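Second-last club night before the November showcase and I'm writing this with a cold cup of tea next to me, so forgive the typos.

For anyone new, I joined the Raltimum robotics club back in autumn, mostly because a mate's flyer was stuck to my fridge. There are 14 of us now, split into teams, and ours is called Mamo (don't ask, it was late and we were hungry). Our task for the showcase is tidying up after a kids' party – cups and bowls, all different colours, and you get 25 minutes to set up before the judges come past.

Most of our grief has been with Linik, the bit of software that decides what to pick up first. It used to dither between two things for ages! We rewrote that part over four evenings and I'm pretty chuffed with it, even if my favourite shortcut got thrown out.

Cups are my job, and I've grown weirdly fond of them. Bowls are easy to love because they sit still, like the purple one nested in the orange one up the back of the table, but a cup on its side is a different beast. I spent most of my night on the red one, and you can see the gripper has hold of it down near the two green ones. Next week I want to try the blue one, upside down and all.

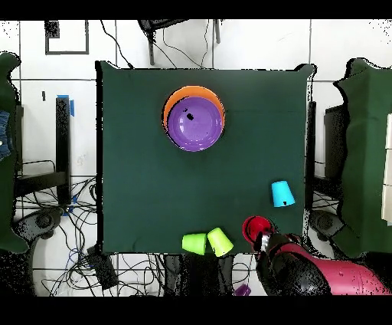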